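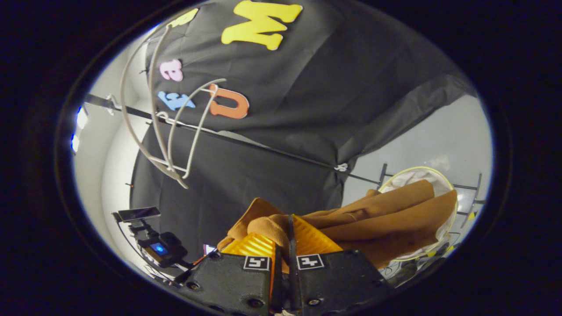 Foam letters on the black backdrop, with the rod and the wire frame in front.

Sitside Hanging Corner

README, last touched in August

Hello, and thank you for opening this file before the folders. Sitside is a collection of pictures from one small corner where cloth gets hung up, taken down, folded and hung up again, and where a handful of foam letters brighten the wall behind. It was put together at Dellora, in the back room of our place in Flaltstead, and we have grown rather fond of it.

What is in the corner

A long black rod, held at the left by a small white bracket on the wall. Black fabric hangs behind and below it, and the foam letters sit on the fabric up above. You will meet a big yellow M, a light blue E and an orange U with a white outline, among others. Please don't try to read a word in them (several visitors have, and one was quite cross with us). They were chosen for their colours and they get moved whenever the fabric is straightened.

There is also a pale wire frame with thin looping rods. The notes simply call it "the frame", as we never settled on a better name for it, and you will find the same word in all the folders.

The cloths are towels and soft garments from the household box. In the labels they are all "cloth" plus a colour, so a brown-tan one is "cloth, brown-tan" whether it started life as a towel or a shirt. Crumpled up, the two can be very hard to tell apart, and we would sooner be vague than wrong.

What is in the folders

There are 1747 pictures, sorted like this:

hanging: 745 pictures, cloth going towards the rod or on it
folding: 544 pictures, cloth on the low table
everything else: 458 pictures, including cloth in hand, the basket, and the backdrop being put straight

The notes file has one line per picture. Each line gives the folder, the picture number, the colour of the cloth and a short remark in everyday words. The remarks were written over 11 sittings, and you may notice them getting shorter towards the end of each one — tea was usually waiting.

Things worth knowing

The view is wide and round, so straight things bend near the rim. The rod can look as if it runs uphill, and the letters lean and stretch. Please don't measure anything from the pictures.

Black fabric against a black rod is hard going for the eye. Where we couldn't tell the two apart, the remark says "dark on dark" and leaves it there.

Letters are often only partly in view. A small pink one looks something like an "e" and is noted as "pink, e?" with the question mark kept on purpose.

The folding folder was sorted on a Tuesday afternoon using the older Menon list of colours, so it says "beige" in places where the others say "brown-tan". We mean to tidy this up. Until then, treat the two as the same colour.

Using it

You are welcome to use the pictures for study, teaching or simply for looking at. If you share them on, please keep this file alongside and mention Sitside by name. Corrections to the remarks are very welcome, particularly for the dark ones — send the picture number and your suggested wording, and we will add it to the notes.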